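Buying an arm for the dish station: FAQ

Updated 6/4/19. Short answers, budget is due so bear with me.

What job are we buying for?
Plates and a black dish rack. Small stuff first.

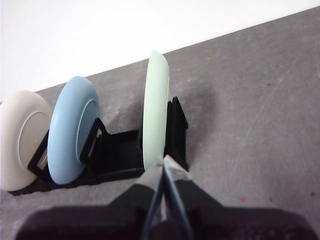
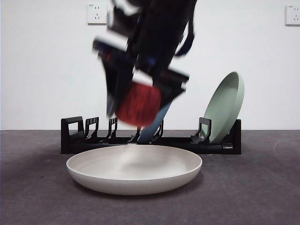
Prasetyo Hidayat

Which quotes are in?
Gakus and Zevside. Jugah still hasnt sent theirs. Will post when it lands.

Do we need the wrist camera?
Yes. Get the fixed one too. $225 for the wrist unit, $289 for the fixed, mounts not included.

Can we reuse the 2010 bench?
Probably. Check it's level before you order anything that bolts down.

What about plates breaking?
Put $100 in the consumables line. Covers plates, tape, a spare rack.

One gripper or two?
One. Ask for spare fingers in the same order, shipping seperately costs more.

Who does the install?
Fistitz, if they can do June. If not we do it ourselves and lose the setup discount.

Lease or buy?
Buy. Lease only made sense on the bigger arm.

Does training come out of this budget?
No, different line. Don't put it on the form.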